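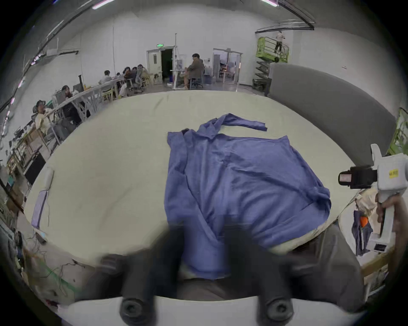
Folding long sleeves is the laundry question I get asked about more than any other, and this month my best answer comes out of a research write-up on teaching robots to fold! The people doing the teaching work with hand grippers, one at the near edge, one at the right, and they start with a blue shirt in the sort of heap we all know – one sleeve twisted into a thin strip, the hem hanging over the near edge. Bronwyn McAlister sent me the paper (bless her, she knows I read anything with a shirt in it), and it compares 2 ways of showing the job over 100 folds each.

In the first way, the teacher goes straight for the fold. In the second, the teacher takes hold of the hem, gives it a gentle pull, and sorts out both sleeves before folding anything at all.
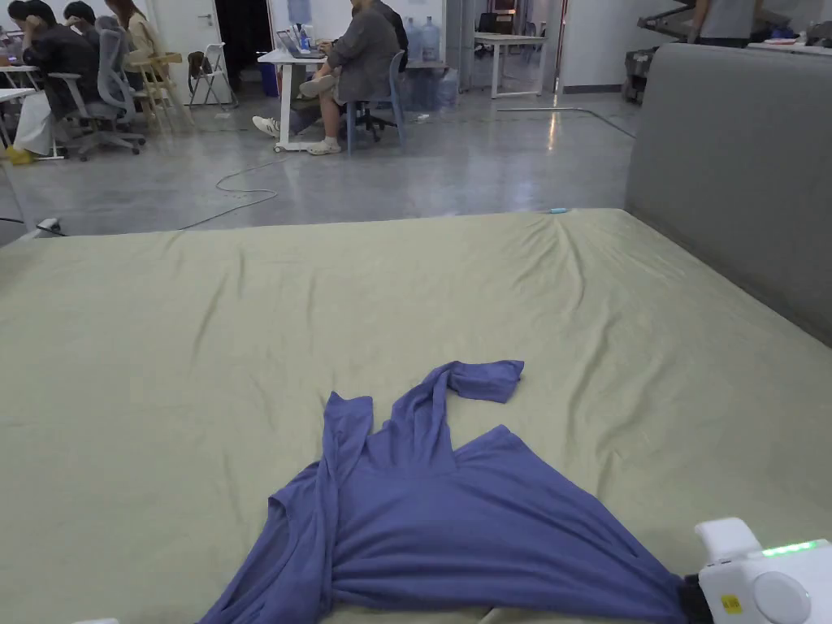

The second way left 11 bad folds out of the 100, far fewer than the first, and most of those were down to a cuff caught underneath. So I tried it at home with my own basket of shirts, and I must say the pile looks lovely.

Lay the shirt on a plain cloth, collar away from you. Pull the hem straight, then untwist each sleeve from the shoulder down – slowly, please, the thin ones crease if you tug. Feel under the body for a hidden cuff. Then fold as you always do.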